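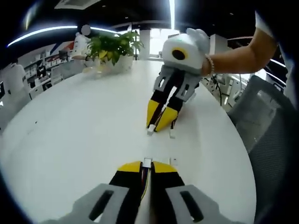
Fig. 5. Oval table with white top, in use.

5. Fitting and levelling the table top

Read this section through before you start. The Holov oval table weighs almost 16 kg with the top fitted, so have a second person to help with steps 2 and 3.

1. Spread a blanket on the floor and lay the top on it, face down.
2. Lower the leg frame on to the top and line up the 12 holes. The end marked P faces the narrow side panel.
3. Put in all the bolts by hand, then tighten them a little at a time, working across from one side to the other.
4. Turn the table upright. Lift it by the frame.
5. Check the top with a spirit level in both directions and turn the feet until it sits level.

Note: Tables supplied before February have fixed feet. Order levelling kit 159 from Clivness Spares.

Caution: Do not use a power driver. It will strip the inserts.

Cleaning
Wipe the top with a damp cloth and mild soap. Scouring pads will dull the surface. Leave newly cleaned tops to dry before stacking anything on them.

Tighten all bolts again after two weeks of use.

Section revised 20 August 2025, A. Quansah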